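Emissions reporting export rejected: fuel uplift totals do not match

2 min read

Product: Ekotik flight emissions module
Site: Tolbridge operations office
Status: resolved

Reported problem: The December export fails validation on upload. The portal returns "uplift total outside tolerance" for the Talpur route group. The other route groups pass.
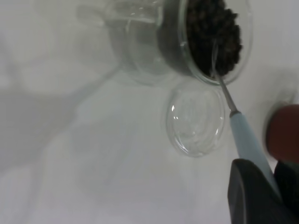
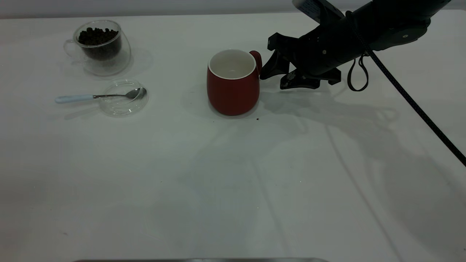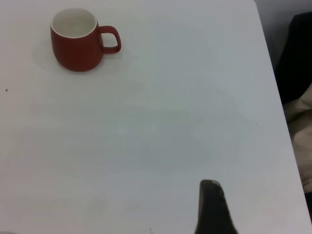
Step 1. Check the source records

The Talpur group holds 194 sectors. Block-off and block-on fuel are present for all of them. No duplicate flight IDs. Re-ran the export with the cache cleared. Same error.

Step 2. Compare units

Uplift from the Wetelura supplier feed arrives in liters. Three sectors had the unit field blank, and the module read the values as kilograms. On the largest of these the overstatement was 490 kg. Set the unit by hand on all 3 and re-ran. The error remained, with a smaller difference.

Step 3. Check density and blend share

The feed carries a separate line for the sustainable fuel portion of each blended uplift. Import profile was set to "add" where it should be "included in total", so the blended portion was counted twice. This added up to 75 kg per sector.

Fix applied

- Import profile changed to "included in total"
- Default unit for the Wetelura feed set to liters
- Blank unit field now stops the import with a warning

Export regenerated at 14:20 and accepted by the portal. November used the same profile and needs to be re-exported under a separate ticket.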